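Cekeck: parent notes on childhood epilepsy, a text collection

Welcome, and thank you for stopping by! Cekeck is a collection of short written notes from parents and grandparents of children with epilepsy, gathered so that people who write leaflets and family guides can hear how families really talk (which is often quite far from how leaflets talk). It holds 2255 notes, of which 1827 are in English and the rest in Spanish.

What is in a note

Most notes are a paragraph or two. Families write about sleep, school, medicine times, swimming lessons, birthday parties, and the long wait for an appointment. We left spelling as we found it, and we left the worry and the jokes in too. Names of children, towns and clinics were replaced with plain tags such as CHILD or TOWN.

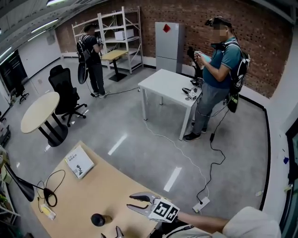 Every note carries one or more topic labels, and the labels were given by hand by Telma Olivares and Hwa-young Yeon, who read the whole collection twice. The topic called "home" is the one people ask us about most, so a few words on it. It covers the everyday things a family looks at again after a diagnosis: the hard corner of a table, the bath, the stairs, a thin black cable looped across a desk near the lamp like the one in the photo. If a note mentions such a thing only in passing, it still gets the label, and you may find that a bit generous.

Files

notes.csv has the text, the language and the labels.
topics.txt explains all 41 topics in plain words.
held_back.csv has 251 notes kept apart for testing. Please don't train on these!

Things to keep in mind

These are personal accounts and should never be used as medical advice, or to guess at a diagnosis. Families who are doing well tend to write less, so the collection leans toward hard weeks. The Spanish notes are shorter and their labels were checked only once, by Trinidad Espinoza.

Changes

July 1, 2026: fixed broken accents in the Spanish notes and merged two topics on school trips.

Questions and corrections go to Horacio Leiva, who looks after the files and is happy to hear from you, even about a single comma.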